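Wenn der Wischer die Sicht nimmt

Wie in Haltau Regeln für das automatisierte Fahren entstehen, und warum man dafür viel Geduld mit Regenwetter braucht

Wer zum ersten Mal nach Haltau kommt, erwartet vielleicht eine Halle voller blinkender Technik, und ich gebe gern zu, dass es mir genauso ging. Stattdessen sitzt man in einem ehemaligen Molkereigebäude, bekommt Kaffee in dickwandigen Tassen und redet zwei Stunden lang über das Wort »erkennbar«. Wann ist ein Verkehrszeichen erkennbar? Wenn man sieht, dass es rund ist? Wenn man den roten Rand sieht? Oder erst, wenn auch das Zusatzschild darunter gelesen werden kann, auf dem ja oft das Entscheidende steht?

Grekis, das kleine Prüfbüro, das hier seinen Sitz hat, arbeitet an einem Leitfaden für Fahrzeuge, die ihre Umgebung mit Kameras erfassen und danach selbsttätig lenken und bremsen. Der Entwurf umfasst inzwischen 444 Seiten, und man muss ihn nicht von vorn bis hinten gelesen haben, um zu merken, wie viel Alltag darin steckt. Da geht es um Laub auf der Fahrbahn, um tief stehende Sonne, um Leitplanken in engen Kurven und, in einem erstaunlich langen Abschnitt, um Scheibenwischer.

Ich hatte mir darüber nie Gedanken gemacht. Als Fahrer sieht man den Wischer ja kaum noch, man schaut gewissermaßen durch ihn hindurch, so wie man beim Lesen die eigene Brille vergisst. Eine Kamera hinter der Scheibe kann das nicht ohne Weiteres. Für sie liegt in manchen Augenblicken ein unscharfer schwarzer Balken quer über der Straße, und was dahinter ist, muss sie aus dem erschließen, was sie kurz zuvor gesehen hat – oder eben zugeben, dass sie es nicht weiß.
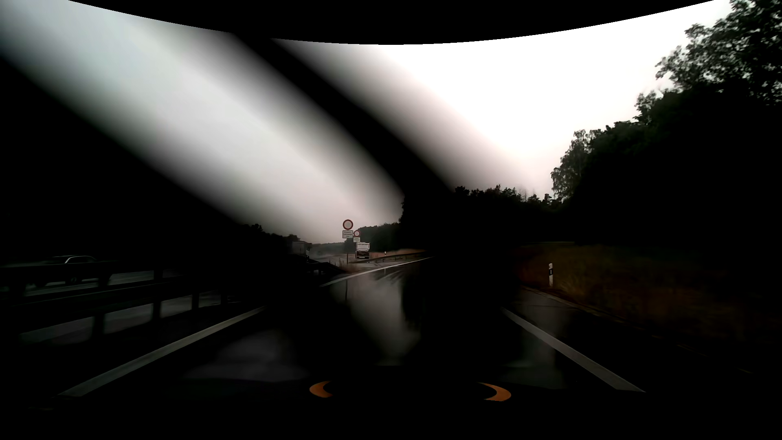

Gerade dieses Zugeben ist den Leuten bei Grekis wichtig. Kapitel 9 des Entwurfs verlangt, dass ein System jederzeit angeben kann, welche Teile seines Blickfelds es für zuverlässig hält und welche nicht. Eine nasse Rechtskurve mit einer weißen Randlinie, die irgendwo im Dunkeln verschwindet, ist dafür ein schönes Prüfstück. Auf feuchtem Asphalt spiegelt sich der Himmel, helle Streifen entstehen, wo gar keine Markierung ist, und ein ungeübter Algorithmus folgt dann womöglich dem Glanz und lässt die Linie links liegen.

Nun könnte man meinen, solche Aufnahmen gehörten aussortiert. Viele Jahre lang war das auch üblich, man nahm zum Erproben die schönen Bilder, trockene Straße, Licht von hinten, alles gut lesbar. Im Entwurf steht dazu ein Satz, den ich mir abgeschrieben habe: »Unvollständige Sicht ist Bestandteil der Prüfung.« Wer Daten einreicht, soll verdeckte und überbelichtete Bilder ausdrücklich beilegen und kennzeichnen. Und wo ein Schild zwar zu sehen, sein Text aber nicht zu entziffern ist, darf in den Unterlagen auch kein Text dazuerfunden werden, selbst wenn jeder Ortskundige ihn auswendig aufsagen könnte.

Das klingt streng, und in der Praxis macht es viel Arbeit. Bei Warraich, einem Zulieferer für Kamerasysteme, prüfen deshalb stets 2 Personen unabhängig voneinander dieselbe Aufnahme, bevor sie in den Bestand darf. Sind sie sich uneins, ob der Lastwagen vorn auf der eigenen Spur fährt oder schon auf der benachbarten, bleibt die Frage offen und wird auch als offen eingetragen. Das Projekt Cultbridge, das die Regeln für den Austausch solcher Daten über Ländergrenzen hinweg vereinheitlichen soll, hat diese Praxis übernommen, freilich erst nach einem langen Winter voller Briefwechsel.

Strittig ist noch, was geschehen soll, wenn die Sicht über längere Zeit schlecht bleibt. Langsamer werden, gewiss. Aber wie viel langsamer, wenn hinter einem andere fahren, die nichts von Kapitel 9 wissen? Der eine Vorschlag sieht eine feste Stufe vor, der andere überlässt es dem Fahrzeug, sein Tempo fortlaufend an die gemessene Sichtweite anzupassen. Ich neige zum zweiten, habe mir aber auf der Heimfahrt, als es hinter Haltau zu regnen begann, dann doch eine feste Stufe verordnet.

Im August soll die nächste Fassung ausliegen. Anmerkungen nimmt Grekis bis dahin schriftlich entgegen, gern auch von Menschen, die einfach viel Auto fahren.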